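Curance 学生机器人项目汇报，讲稿备注
2024年7月10日
讲者：Eduardo Estrella
总时长30分钟，留8分钟提问

第1页 标题

先自我介绍，说明我代表数据组。学习算法的部分由训练组讲，我只讲数据怎么来的。问一下后排能不能听清，再往下翻。

第2页 项目从哪里来

Curance 是一月份立项的课程项目，后来课程结束，组里的人愿意继续做，就改成了社团项目。题目是柔性物体的双手操作。选这个题目的原因很简单：上一届的 Fernby 组做的是积木和杯子，抓取已经比较稳，再做一遍意义不大。布料、帽子、袜子这类东西没有固定形状，同一顶帽子放两次，样子就不一样。

这里停一下，问听众有没有人做过衣物折叠。如果有，请他讲一句遇到的困难，不超过一分钟。

第3页 任务定义

这次汇报只讲一个任务：把针织帽从桌面拿起来，套到黑色铁丝架上。分成几步：
找到帽口，左右夹爪各夹一侧；
提起来，让帽口张开；
移到架子上方，往下套；
松开，退回起始位置。

成功的标准写在采集手册里：帽口套住架子上沿，松手后帽子不掉。套歪了但没掉，记为成功，另加一个“歪”的标签。训练组要不要用这部分数据，由他们决定。

第4页 采集现场

（放图，先不说话，给大家看几秒）

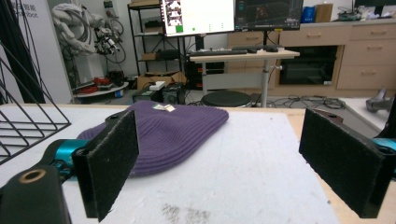
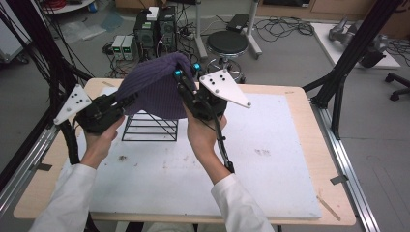

第5页 操作员培训

新成员第一次上手，前30条都不入库。我们试过少练一些，结果后面返工更多。练习时主要改三个毛病。

一是动作太快。人看着很顺，但夹爪里的相机画面会糊，训练组那边用不了。要求是比平时叠衣服慢一半。

二是夹得太深。夹爪整个插进布料里，指尖就看不见了。只夹边缘。

三是习惯用身体去配合，比如探身、歪头。机器人没有腰，这类动作学了也没法执行。站好以后脚不要动。

MacRitchie 组的同学来旁听时问过，为什么不直接遥操作机械臂。回答：遥操作我们也做过，同样的时间里采到的条数少，而且占着机械臂，别的组没法调试。手持夹爪采集时，机械臂可以空出来。代价是轨迹要从相机画面里恢复，恢复失败的整条作废。

第6页 数据量和质量

目前入库700条，作废86条。作废的原因，最多的是定位丢失，其次是左右两路时间没对齐，剩下的是操作失误。

定位丢失大多出现在夹爪贴近桌面的时候，画面里全是桌面，没有特征点。后来我们规定，起始位置要抬高一些，先让相机看到周围，再往下走。改了之后情况好转，但没有完全消失。

时间对齐的问题还没有彻底解决。现在的做法是每次开始前两只夹爪同时开合一次，后期用这个动作对时。如果有人问精度，如实说还没有系统测过。

第7页 标注和文件管理

标注工具是自己写的，叫 Nusach，功能只有切分和打标签。每条数据由采集的人切分，由另一个人复查。两个人意见不一致的，放进待定文件夹，周会上一起看。

文件名里要有操作员编号、物体编号和序号。早期有一批没写物体编号，后来只能一条一条看回放补，花了两个晚上。这件事讲一下，给准备开新项目的同学提个醒。

第8页 还没做好的地方

物体种类太少，目前以针织类为主，换成硬一点的鸭舌帽，动作要重新设计。
架子的位置变化不够，大部分数据里都在桌子靠中间。
操作员只有几个人，习惯比较接近。
失败后重新抓取的数据很少，训练组已经提过两次。

第9页 下学期安排

先补架子位置，再补重新抓取。新物体等这两项做完再加。采集时间表会发在群里，想来当操作员的同学找我登记，需要能连续来四周。没有编程基础也可以，培训内容就是第5页讲的那些。

提问环节备用

如果问到成本：夹爪的零件清单可以会后发，讲台上不报价。
如果问到训练结果：请训练组回答，不要代答。
如果问到数据是否公开：还在和指导老师商量，没有确定时间。
如果时间不够，第7页可以跳过，直接讲第8页。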